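Moser Home & Garden Boards > Kitchens > Worktops and Cupboards

Thread: Drawers or doors? Settle a marital dispute
19 replies, showing selected posts

teapotwarden
We are finally replacing the kitchen. The old one went in with the house and has been falling out of it ever since. My other half wants deep drawers everywhere. I want cupboards with doors, as used by my mother, her mother and presumably the Romans. The planner at Prundeck has drawn up both and the drawer version costs 170 pounds more per unit, which I have mentioned at mealtimes.
Views please. I will be reading out only the ones that agree with me.

grout_expectations
Drawers. You have lost, sorry. Put your pans in a drawer once and you will never again kneel on a cold floor with your head in a cupboard looking for a lid.

teapotwarden
I like it in there. It's quiet.

lowtidemags
Doors, and I'll fight anyone. We had Droltance drawers put in and two runners have gone already. A full drawer of plates weighs as much as a calf. A hinge costs next to nothing and you can fit it yourself with a screwdriver and bad language.

grout_expectations
What on earth are you keeping in them? Ours have had eight people's worth of crockery in since March and they glide.

lowtidemags
Plates. I said plates.

halfpintofpaint
Mixed is the sensible answer, so I expect it to be ignored. Small drawers up top for cutlery and string, a door underneath for anything tall. Adding my lot, the third one has the unit with three drawers over a door. Orange and black crockery too, for anyone still stuck on colours.

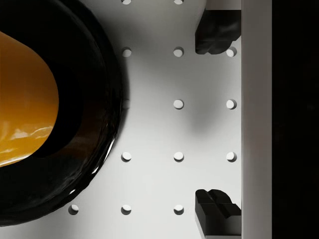
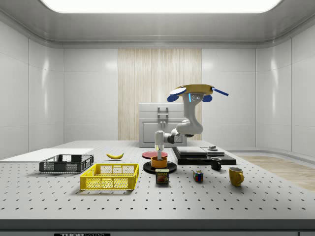
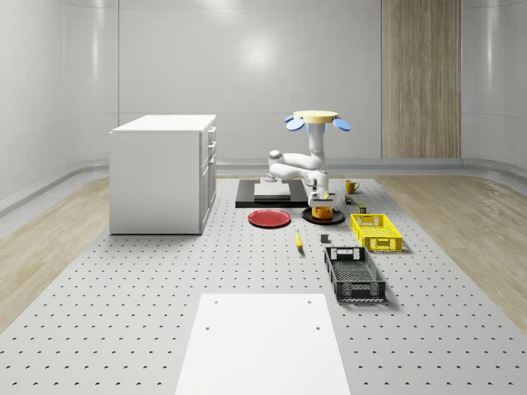
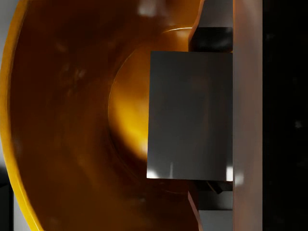

teapotwarden
Re: Doors at the bottom
Now this I could live with. Three drawers for them, one door for me. I notice the door is the bigger share and will not be pointing that out until the deposit is paid.

lowtidemags
Fine by me. Small drawers don't carry enough to break anything. Slim handles though. I want something I can get hold of with wet hands and a grudge.

nettle_and_sons
Am I the only one who'd worry about white? We had white fronts in the last place and every cup of tea I ever made was on record.

grout_expectations
White is easy, you wipe it. Dark is what shows everything. I had a gloss black worktop and spent two years chasing one fingerprint round it.

nettle_and_sons
You wipe it. Some of us have teenagers.

halfpintofpaint
Cream. It arrives looking slightly dirty and stays there.

oldrangecook
Our kitchen is in a farmhouse with 1842 over the door and not one wall meets another at a right angle. The fitter put in a bank of drawers and the top one opens by itself when a lorry goes past. Check your floor with a level before you order anything. Pleridus sell adjustable legs, and get the long ones.

teapotwarden
Have checked the floor. The marble reached the back door before I did.

lowtidemags
So, doors.

grout_expectations
So, long legs AND drawers. Stop encouraging them.

teapotwarden
Update: we've gone for three small drawers over a door on all the base units except the one by the cooker, which is to be deep drawers, for pans, as a gesture of goodwill. I have been told it was not a gesture, it was a condition. Now arguing about the bin.

halfpintofpaint
Pull-out, under the sink. Start a new thread, this one's had its tea.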